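Would I pay for a practice robot?

April 24, 2023

I've had the Clakavby trial open on my laptop all evening and my tea has gone cold twice. It's a subscription from Tekcombe: you get a simulated arm, a table and a set of little jobs, and you teach the arm to do them before you spend real money on a real one. The full year costs £1,223, and I keep going back and forth on whether that's cheeky.

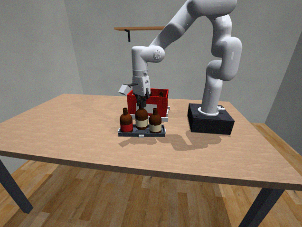 2 min read

The bottle job is the one that won me over. Getting the fingers round the neck of the middle bottle, with another on either side and a crate right behind, is fiddly in a way I really enjoyed (I'd have smashed the lot at home!). You can slow it down, nudge the wrist, start again, and it costs you nothing but an evening.

What bugs me is the pricing. The starter plan gives you 100 runs a month, and I burned through 62 of them in one sitting – most of those on silly mistakes, which is surely the whole point of practising? Sedgwick, the rival kit I tried last year, never metered me, though its shadows were dreadful and its arm moved like a deckchair.

I'd still take Clakavby over it for anyone learning. A small workshop like ours in Stulport could get a lot out of one month. A whole year, though, I'm not so sure, and I'd want them to scrap the run limit first. My trial ends in May so I've got a bit longer to dither.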